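Practice rooms first: an open day at Follness

Farzana Ghumman had been on her feet since eight in the morning when we sat down in the back office at Follness, the robotics workshop in Faltdale. The last group of visitors was still in the hall. It was the workshop's second open day, and she had run most of the demonstrations herself.

Ghumman leads the simulation work. Her group builds rooms on a computer and puts a two-armed robot into them, so that the control software can be tried before anyone switches on the real machine. The project is called Sestedel and has been going since September.

"People come in expecting to see metal moving," she said. "We do show them that, for six minutes. Then I take them to the screens, and that's where they stay and ask things."

The set of rooms now stands at 36. There are kitchens, hallways, a laundry and several bathrooms. Visitors were shown one of the bathrooms, from the robot's own point of view.

"I picked a bathroom because everybody knows what one is like to move around in," Ghumman said. "You have a door, you have a light switch, you have a sink. I can say 'go to the door' and a ten-year-old can tell me if the robot is facing the right way." 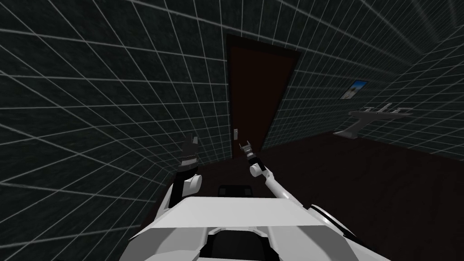 She chose dark walls for that room on purpose. An earlier version was all white, and she found it too easy to work with.

"Real bathrooms come in every color," she said. "If you only practice in a pale one, you don't learn much. Hammad wanted the tile as well, for the lines. He's fussy about lines."

Hammad Ansari, who makes the rooms, put it differently when he came in for coffee. "A flat gray wall gives you very little to judge distance by," he said. "Tile gives you a grid. Then we take the tile away and see what the software does without it."

The questions from visitors were mostly practical. One man wanted to know if the robot could clean a shower. Ghumman told him no. Another asked how many times the software had been run in the bathroom, and she had the number ready: 399.

"He asked how many of those were good," she said. "I told him we're still going through them. He seemed fine with that."

Noreen Sial, a nurse from the Shaikh care home, came with two colleagues and stayed most of the afternoon. Her interest was in doors. "Our residents' bathrooms are small," she told me. "I wanted to see how much floor a thing like that takes up. I've asked them to build one of ours."

Ghumman has agreed to do it. Sial will send measurements, and Ansari thinks the room can be ready in two weeks if the fixtures are ordinary ones.

I asked Ghumman what she would change for the next open day. "More chairs by the screens," she said. "And I'd start at ten."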